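Progress Report: Commuter Bicycle Program, Second Period

Submitted to the Rutier Mobility Fund by Grenorex Cycle Cooperative

1. Summary

This report covers the second period of the grant awarded to Grenorex for the supply, assembly and maintenance of commuter bicycles to workers on early and late shifts. The program remains within its approved budget. Assembly is slightly ahead of the schedule set out in the work plan; the maintenance component is behind it, for reasons given in Section 3. We request no change to the total award, but we do ask the Fund to approve one transfer between budget lines.

2. Supply and Assembly

The Worex city frame was confirmed as the standard model for the program after a trial of four candidate frames. It is an aluminum step-through design with fittings for a rear rack and full fenders. Riders in the trial preferred it for its upright position and for the ease of mounting with a loaded rack. The frame is supplied in two sizes, and the smaller has been requested far more often than we projected. The next order has been adjusted to match.

All bicycles leave the workshop with an eight-speed internal gear hub, mechanical disc brakes and a hub-powered front light. The earlier specification called for derailleur gears. The change added to the unit cost but was agreed with the Fund's program officer in November, on the grounds that many recipients have no indoor storage and that exposed shifting parts suffered badly over the first winter. Adel Fahmy, workshop lead, has revised the assembly checklist accordingly. Brake bedding is now carried out on the test stand before handover.
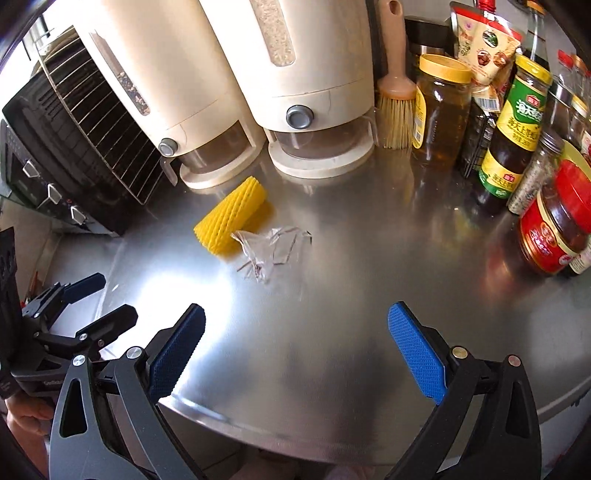

Saddle height and handlebar reach are set with the recipient present. This adds time to each handover but has reduced return visits for adjustment, and we intend to keep the practice for the remainder of the grant.

3. Maintenance and Repair

Recipients have ridden a combined 1,896 miles on the bicycles fitted with trip counters. This figure is lower than we had hoped to report, as the counters arrived late and were fitted to only part of the fleet. The most frequent repairs were punctures, loose rack bolts and worn brake pads. One batch of rear tires showed early cracking along the sidewall and has been replaced by the supplier at no charge to the program.

The repair point on Abdel Hamid Street opened later than planned. The lease was signed on time — the delay came from the electrical inspection, which had to be repeated. Until it opened, all repairs were handled at the main workshop, and waiting times grew longer than the standard we had committed to. They have since begun to fall.

4. Budget

Spending on frames and components is in line with the forecast. Rent and utilities are underspent owing to the late opening. We ask that the unspent portion be moved to spare parts, chiefly tires, brake pads and gear cables.

5. Next Period

Work will focus on the second frame order, the fitting of the remaining trip counters and a winter check of every bicycle in service. Nayeli Restrepo, program manager, will send the revised parts list and the transfer request form under separate cover.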